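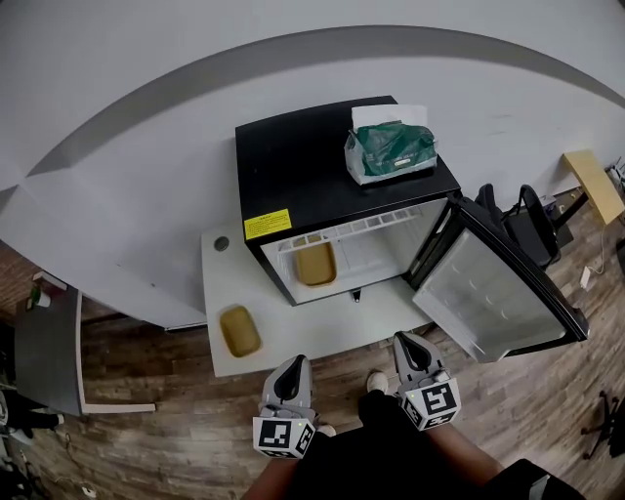
Mini fridges should be unplugged and emptied over any long weekend, according to one tenant on the third floor of the Kernier building, who says most of them hold one yogurt and a lot of good intentions. The building's management seems to have landed on a similar view. Under a notice posted Nov 29, 2020, small refrigerators in the shared work areas can stay, but each one has to be cleaned out once a month and wiped down inside, shelf and door racks included.

The new rule replaces an earlier plan from August that would have removed the personal fridges and sent everybody to a single full-size unit in the Thakur wing. That plan drew complaints, mostly about the walk. It was dropped without much explanation.

Whether the monthly cleaning will happen is another matter. The notice gives a list of steps - take everything out, leave the door open, wash the loose parts in the sink, dry them, put them back - but says nothing on who checks. There is no sign-up sheet. The last effort of this kind, a labeling system for leftovers, is remembered chiefly for the box of unused labels.

Management puts the cost of supplies at 300 dollars a year and says it expects to save 3000 dollars on service calls and carpet cleaning. The notice does not show how the second figure was reached. There are 34 small fridges on the building's list, and it is hard to see them leaking that much money between them.

Lurico, the company that handles cleaning for the common areas, will not be touching the fridges. Its contract covers floors, restrooms and trash. Tenants asked last summer if the fridges could be added and were told the price would go up, after which the subject was left alone. 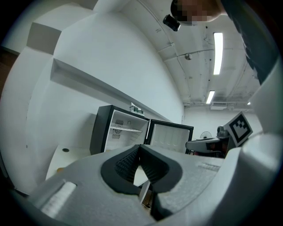 Placement gets a paragraph too. A fridge may sit on a table or counter if the door can open all the way and nothing heavy is stored on top. Extension cords are out. The notice also asks for a gap between the back of the fridge and the wall but leaves the size of that gap up to the reader, an odd choice in a document that spends 20 lines on the correct sponge.

Tenants in the Pikeler annex are not covered, although their fridges are on the same list. A separate notice is promised for them, with no date attached.

Fridges that fail to meet the rule "may be relocated." Where they would be relocated to is not stated, and the storage room on the ground floor has been full for some time. Questions can be left at the front desk, which was still handing out copies of the August plan when this item was written.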